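3.2 What people put up with at a desk

I went into this part of the study expecting chairs to be the big story. We had 940 usable replies from office staff at Humham and Plodine, and I'd already half written the paragraph on sore backs. Then I read the comments. People wrote and wrote about their desks — the height, the glare off the top, the corner that catches your hip every time you go for coffee!

We asked everyone to rate desk comfort on a scale from 1 to 7. Staff who could change the height of their desk scored it 2 points higher than those who couldn't, and that gap held at both firms (I checked it more times than I'd like to admit). Color came up a lot too. Plenty of people with white tops told us they liked the clean look in the morning and got tired of it by 4 p.m., when the sun comes in low.
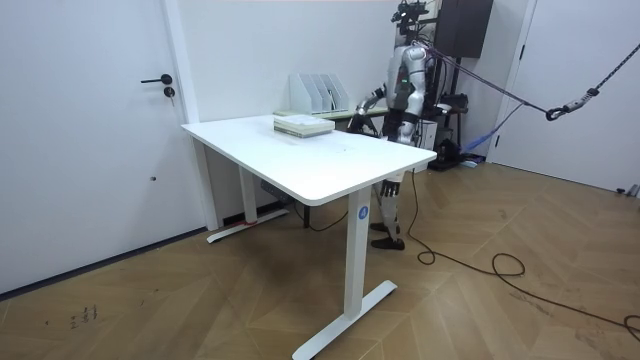
Figure 2. A white rectangular desk on a herringbone-patterned wooden floor.

3.3 Follow-up talks

I sat down with 20 of the people who had left long comments, mostly over lunch. I used the Lüthi question list as a starting point and let them wander off it whenever they wanted. Storage was the topic they kept coming back to, and I've given it its own table in the appendix.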